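Decluttering and Storage > Kitchen and Utility
Thread: Fabric or plastic for the things you get out every day?

fionakerr
Right, I need opinions before I spend any more money. We moved into a smaller place last October and the one thing I've never got straight is the tall cupboard by the back door. It holds all the dull stuff - dusters, batteries, shoe polish, string, plant food, the dog's brushes - and at the moment it's all in those fabric cubes with the little handle on the front. I hate them. They sag, they collect dog hair and you can't wipe them. But every time I look at plastic boxes with lids I think, am I going to bother opening a lid? Or will it all end up sitting on top?

So, lids or no lids? And is anyone still happy with fabric after a year or two?

parkik_rania
Fabric here and I won't hear a word against it! I've got 8 of the Parkik ones in the hall and they've been through the wash more times than I can remember. Take the board out of the bottom first though (I forgot once and it came out like porridge). They squash into odd gaps, they don't clatter and they don't crack if you drop one down the stairs, which I have.

For batteries and polish I'd say no, mind you. Polish and fabric is asking for trouble.

Essam F
Plastic, and hinged. The problem with loose lids is that they go missing. I had a set of 20 from the market with clip-on lids and I think we're down to five that match. With a hinge the lid stays with the box, end of story. You flip it up, take what you need and flip it down again.

The only snag is height. Measure your shelf with the lid up and not with it down. I've seen so many people buy boxes that fit beautifully and then find they have to drag the whole thing out to get at a tin of polish.

fionakerr
Oh that's a good point about the height, I hadn't thought of it at all. My shelves are fixed as well, so I can't shuffle them about. Middle one is the tightest.

Rania, how do you stop the hair sticking to them? Ours is a wire-haired thing and it weaves itself in.

parkik_rania
Rubber glove, slightly damp, one good swipe. Works on the sofa too.

marwa_b
I've gone over to hinged plastic nearly everywhere and I'm never going back. The pink ones are my favourites, they're a nice soft colour and they cheer up a gloomy shelf no end. You get the lid that swings right up and a decent deep inside, and with the rounded corners there's nowhere for the crumbs and fluff to get wedged. Quick wipe and done.

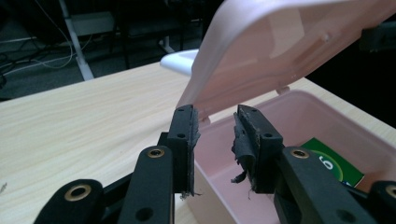
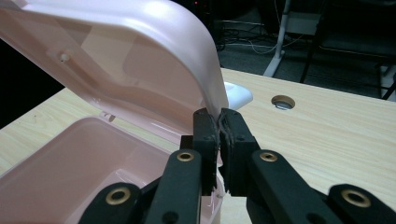

Nesma Abou Zeid
Can I be the awkward one? I did exactly this, whole utility room, matching lidded boxes, and within a month I'd stopped opening half of them. Out of sight, out of mind. I bought string three times. THREE TIMES. I've now got enough to tie up a ship.

What sorted me out was open trays for anything I touch every week and lids only for things I don't. So dusters, dog brushes and the everyday batteries in a tray, and plant food, polish and spare bulbs shut away. It doesn't look as smart but I can find things.

marwa_b
But that's a labels problem, isn't it, more than a lids problem? I put a strip of masking tape on the front of each one and write on it in marker. If it says STRING, I know there's string.

Nesma Abou Zeid
I had labels! Lovely ones, I did them on a machine. I just stopped reading them, the way you stop seeing a poster. Maybe it's my eyes, maybe it's my age, I don't know. I only notice things if they're looking back at me.

Essam F
I'm with Marwa on this. If you've bought string three times then the box had too many other things in it. One box, one sort of thing. A big box labelled "bits" is no better than a drawer.

Nesma Abou Zeid
It was labelled "garden and parcels", thank you very much.

Essam F
I rest my case!

fionakerr
Ha, I've got a drawer just like that. Two, if you count the one I pretend is for cutlery.

I do like Nesma's idea of splitting it by how often you use things. Going through it in my head, the dog brushes and dusters come out nearly every day, and the polish comes out when there's a wedding. So maybe fabric could stay for the dusters, and I get a few hinged ones for the rest?

parkik_rania
That's what I'd do. Don't throw the cubes out, they're perfect for dusters. They'll come in for hats and scarves when the weather turns, too.

mac_suibhne
Late seventies house here, with a tall cupboard that sounds a lot like yours, Fiona. One thing I'd add is weight. A deep box full of batteries and shoe polish is a beast to lift down, and a full box on a high shelf is how I got a bruise on my foot the size of a saucer. Heavy stuff low, light stuff high. And don't fill anything to the brim or you'll be leaning on the lid to shut it, and hinges don't thank you for that.

Also keep the batteries in their packets or stand them up in a small tub inside the box. Loose ones rolling about with screws and keys aren't a good idea.

fionakerr
Yikes, mine are loose with the picture hooks. Going to go and move them now.

marwa_b
Good shout on the hinges. The hinge is always the first thing I look at in a shop. I open and shut it a few times (I get some funny looks) and if it feels mean and stiff I put it back. I had a Stadorex one years ago where the lid wouldn't stay up by itself, so I was forever holding it with my elbow while I rummaged. Drove me mad.

Essam F
The elbow! I had one like that. It went to the shed and now it's got slug pellets in it.

Nesma Abou Zeid
See, nobody has to hold a tray open with their elbow. I'm just saying.

parkik_rania
You can't stack a tray though.

Nesma Abou Zeid
You can if you put it on top of Marwa's boxes.

fionakerr
Okay, I've been in there with a tape measure and a torch. Middle shelf gives me 30 cm, so anything with an upright lid would have to be pretty squat. The bottom one has loads of room. Plan is hinged boxes at the bottom for polish, plant food and batteries (in their packets, before mac tells me off), an open tray in the middle for the dog things and the string where I can see it, and the least saggy of the fabric cubes up top for dusters.

Himself says he'll still put everything on the worktop whatever I buy, so we'll see about that.

mac_suibhne
Sounds sensible to me. Wipe the shelves before you load it all back, you'll be glad you did.

marwa_b
Do masking tape labels anyway, even on the tray. It's mainly for him, isn't it?

fionakerr
It's entirely for him. Off to find the marker, which I think is in the cutlery drawer.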